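Enero, por Britta Lammers
Categoría: Vida de barrio / Lecturas

Pues ya estamos otra vez con el club de lectura, y este año hemos empezado fuerte: 26 apuntados, cuando en otoño nos conformábamos con llenar la mesa larga de Cestska. Elegimos una novela de esas de familia, con abuelos que no se hablan y una casa que se cae a trozos (dos herencias, tres bodas, un pleito por un pozo), y la verdad es que me la leí casi entera en el tren. Me gustó muchísimo hasta el capítulo 19. Ahí la autora salta de golpe a la generación siguiente y yo me quedé huérfana de la tía Sabina, que era la única con gracia.
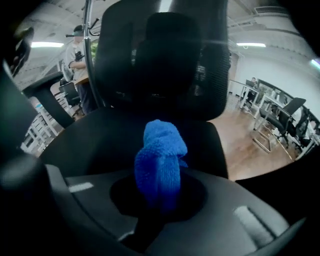
Oľga Malý opina justo lo contrario, que el libro empieza de verdad en ese salto y que la tía Sabina se comía a todos los demás, y que si hubiera seguido cien páginas más lo habría dejado a medias. Estuvimos un buen rato con eso, y medio grupo se puso de su parte. Yo sigo en mis trece, pero reconozco que releí el capítulo al llegar a casa y el arranque, con el entierro y la lluvia, está muy bien escrito.

Lo que sí salió por unanimidad fue cambiar el sistema de propuestas. Cada cual trae un título, lo defiende en 2 minutos y votamos, ¡sin discursos! Knut Bauerfeind ya ha amenazado con una novela rusa.
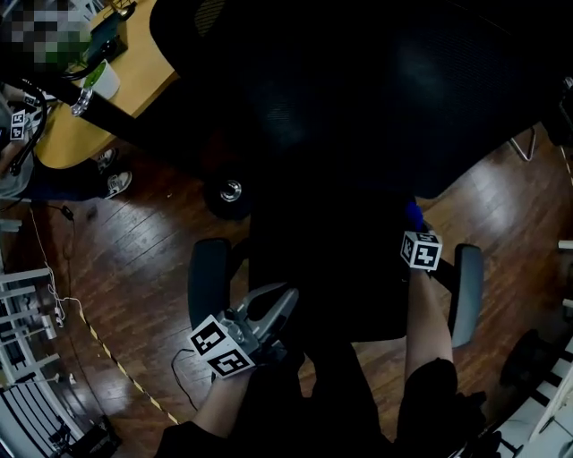 Para la próxima leemos los cuentos de Banby, un librito de 64 páginas que se despacha en una tarde, aunque yo os aconsejo ir de uno en uno, porque si no se mezclan los finales. El tercero es mi favorito, el de la portera que contesta cartas ajenas. Yo los estoy leyendo por la noche, que para un cuento corto va de maravilla y para una novela rusa ya veremos. Quedamos a las siete de la tarde, como siempre, y quien no haya terminado que venga igual.

Recientes
Intercambio de libros usados en Sesilitz
Laurențiu Anghel nos habla de traducir poesía
Lo que leímos en verano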